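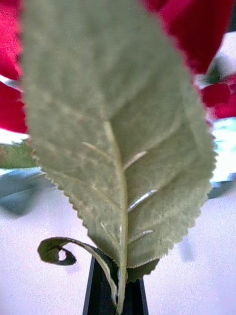

*Sage green, felted, washable in theory.*

My aunt's will left the house in Stalham to my brother, the car to the neighbor, and the flowers to me.

There were no flowers in the will, strictly speaking. There was the phrase "my arrangements," which my brother took to mean the funeral and I took to mean a box in the hall closet marked FLUTOW – SPRING. We were both hoping it meant the other thing. The lawyer, a Mr. Masson, who charged by the hour and chewed mints by the minute, ruled in favor of the box.

So I inherited a business. Flutow rented silk flowers to dentists. My aunt had founded it in 1991 on the belief that people about to have a tooth pulled should have something to look at, and that it shouldn't need watering. At its height it had 29 waiting rooms. By the time it reached me it had 10, and one of those was a veterinarian who had lied on the form.

It also had one employee. Wubit Gashaw had been with Flutow for 12 years and greeted me the way you'd greet a substitute teacher.

"Have you ever steamed a petal?" she asked.

I said I'd steamed a shirt.

"Did it go well?"

It hadn't, and she could see it hadn't, as I was wearing it.

She started me on leaves. Leaves were where you put people who couldn't be trusted with blooms. I learned that you dust from the stalk to the tip, that the little teeth along the margin will catch on a sweater, and that the back of a leaf matters as much as the front, on account of patients who tip back in their chairs. I pointed out that the flowers were in the waiting room, where the chairs don't tip. Wubit wrote something down.

In my second week the Sutard order came in. Sutard Dental had three branches and wanted something "calming but not sleepy" for each front desk, with a budget of 60 dollars a month, which in our line of work is the kind of money that makes you sit down. Wubit cleared the white table. She laid out the stems herself and told me to have opinions.
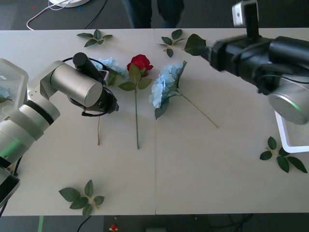 *Three flowers, five sprigs, opinions pending.*

"The blue," I said.

"What about it?"

"It's calming."

"And?"

"And not sleepy?"

She moved a sprig of leaves an inch to the left, looked at it, and moved it back. This went on for most of the afternoon. I've since come to believe that flower arranging is mainly a matter of moving something an inch and being seen to regret it, but at the time I thought I was missing the point, and I moved a few sprigs myself to keep up. She put each one back without looking.

By five we had a quarrel going. I wanted the hydrangea to have its big pale leaf at the front, like a collar. Wubit said a leaf that size at the front looked like the flower was hiding from somebody. I said the patients would be hiding from somebody too, so it might be company for them. She said that was the sort of remark my aunt used to make, and I couldn't tell from her face which of us was being insulted.

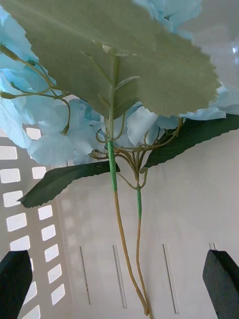
My aunt's rule for quarrels was to hold the stem up and look at it from below, where a flower has no manners to hide behind. So up it went. Seen like that, the big leaf spread nearly the whole way across, paler than the other leaves on the stem, with the blue petals crowding out on either side of it like relatives at a buffet. The two small dark leaves further in were much the better looking, and I'd never given them a thought. I said so. Wubit said it had taken my aunt until April of her first year to notice the small leaves, and she had started in January.

We sent the pale leaf to the back. Sutard signed for all three branches and asked if we also did fish.

"Tell them no," Wubit said.

I told them I'd look into it. She wrote that down as well, and then she handed me the steamer.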